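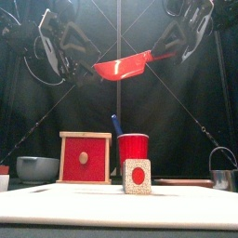
Support > Kitchen scales > Disau 25 > Set-up guide > Section 4

4. Setting up and checking the scale

This section explains how to place, level and check the Disau 25 bench scale before it is used to weigh dry goods. It should be carried out by the person responsible for the weighing area. Sections 2 and 3 must be completed first.

4.1 Choosing a position

The scale must stand on a firm, level surface. Do not place it on a trolley, on a folding table or on any surface shared with a mixer or slicer. Keep it away from open windows, fans and the outlet of any cold store. A draught across the pan will cause the last figure on the display to drift.

Note: If the scale has been moved from a cold room to a warm one, leave it switched off for four hours before going further.

4.2 Levelling

1. Remove the weighing pan and set it aside.
2. Locate the bubble level at the rear left corner of the base.
3. Turn the front feet until the bubble lies inside the ring. Turn both feet by small amounts. Do not adjust one foot fully before starting on the other.
4. Tighten the locking nut on each foot by hand. Do not use a spanner.
5. Press gently on each corner of the base in turn. If the base rocks, return to step 3.
6. Refit the pan. The two pins on its underside must sit fully in their sockets.

CAUTION: Never lift the scale by the pan or by the pan support. Damage to the load cell caused in this way is not covered by the Carrasco warranty.

4.3 Switching on

1. Connect the power adaptor supplied. Other adaptors must not be used, even where the plug fits.
2. Press and hold the ON key until the display lights.
3. Wait for the display to show 0.000. The warm-up period is 25 minutes, and readings taken during this time must not be used for labelling or sale.
4. If the display shows a value other than zero with the pan empty, press ZERO once.

4.4 Using a container

Flour, rice, pulses and similar goods are normally weighed in a tub or tray, the weight of which must be removed from the reading.

1. Place the empty container at the centre of the pan.
2. Press TARE. The display returns to zero and the NET marker appears.
3. Add the goods. Scoops and other utensils must be kept clear of the pan and the container when the reading is taken.
4. Wait for the STABLE marker before recording the weight.
5. Remove the container and press TARE again to clear the stored value.

Note: The stored value is lost if the scale is switched off.

4.5 Routine check

A check weight must be used at the start of each working day. Place the weight at the centre of the pan, record the reading in the log, then repeat at each of the four corners. If any reading falls outside the limits printed on the inside cover of the log, withdraw the scale from use and attach the red label.

CAUTION: Handle check weights with the gloves provided. Grease from the skin will alter the weight over time.

4.6 Error code 3801

This code means that the load cell has been overloaded. Remove everything from the pan, switch off at the wall and wait one minute before switching on again. If the code returns, the scale must be examined by an approved engineer. Users must not open the base.

Requests for service should be sent in writing to Geeta Bisht, Technical Support, Carrasco, giving the serial number and a copy of the most recent page of the log.

Section last revised: April 11, 2023. Approved by Wycliffe Nzioka.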